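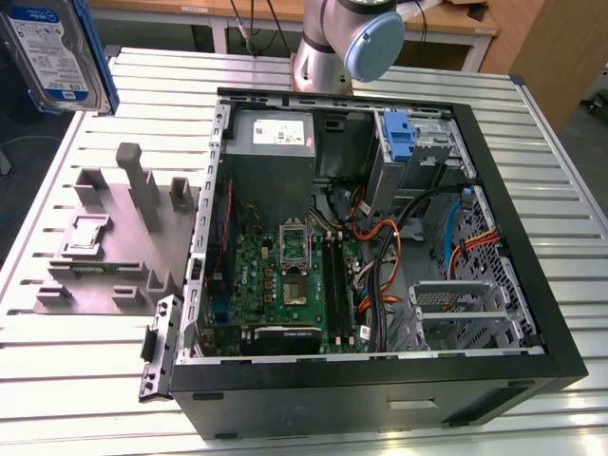

The old Dell on its side, panel off. Socket is open, drive bay is empty.

2 min read

Some people asked me how I go through an old office tower before I decide to keep it or use it for parts. I will write it here in short posts. My English is not perfect, please be patient.

First, I always lay the case flat with the open side up. When it stands, the graphics card hangs on its slot while you work, and I don't like that. Laid flat, everything rests.

Second, cables. I don't pull any cable before I know where it goes back. Taras Levchenko taught me to write on small pieces of paper tape, and since September I do it every time. It takes 5 minutes.

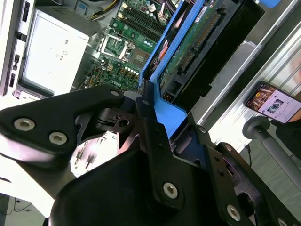 The CPU socket is the part I am most afraid of. One bent pin and you can spend the whole evening with a needle and a magnifying glass. So before any processor goes in, I look at the pin grid inside the metal frame from two or three sides, with a strong lamp. I keep the lever up while I look. Then I check the row of capacitors with the white tops lower on the board. If a top is round like a small hill, I stop there and the board goes to the parts box.

Third, the power supply. I read the label and write down the numbers in my notebook. I never open the power supply itself. Please don't do it either.

Anselmo Garrido asked if such a computer is worth the time. For me yes. I paid 20 dollars for it, and the case has a good drive latch, the blue one, which you open without a screwdriver.

Next I need a processor and a disk. If you have a spare one, write me.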